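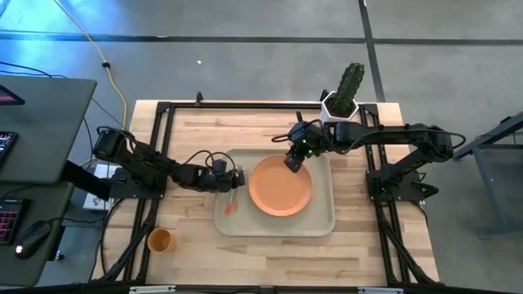
Selon Jinfeng Ye, on ne gagne pas un championnat de cricket en changeant la moitié de l'équipe chaque hiver. Je suis bien d'accord avec elle, et je le dis d'autant plus volontiers que c'est moi qui ai le plaisir de vous l'annoncer : notre capitaine reste à Marnbridge pour deux saisons de plus !

Je ne vous cache pas que les discussions ont traîné (Paltgate avait fait une belle offre, et je les comprends). Mais bon, c'est signé depuis hier, 18 heures, et je peux enfin souffler. Pour mémoire, Jinfeng a marqué 1382 courses sous nos couleurs, dont 182 sur la seule tournée de septembre – un régal pour ceux qui étaient au bord du terrain.

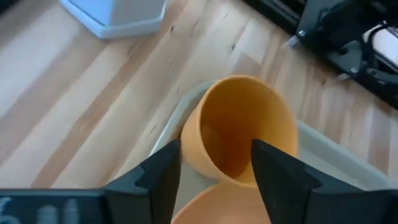
Et le lancer, alors, on le renforce quand ? me demandait Cheng sous notre dernier billet. Bonne question ! On cherche une lanceuse rapide, deux pistes sont ouvertes, et je vous en parle dès que j'ai le droit. En attendant, les entraînements reprennent au terrain Rurkeo, avec un filet tout neuf et un nouveau préparateur physique que j'ai hâte de vous présenter.

Côté billetterie, les abonnements sont en vente au guichet du club. L'an dernier, 1624 d'entre vous avaient pris le leur, et moi, je vise 3000 – oui, je suis gourmande. Les anciens abonnés gardent leur place jusqu'à la fin du mois.

Contact presse : le bureau du club, tous les matins de 9 h à midi.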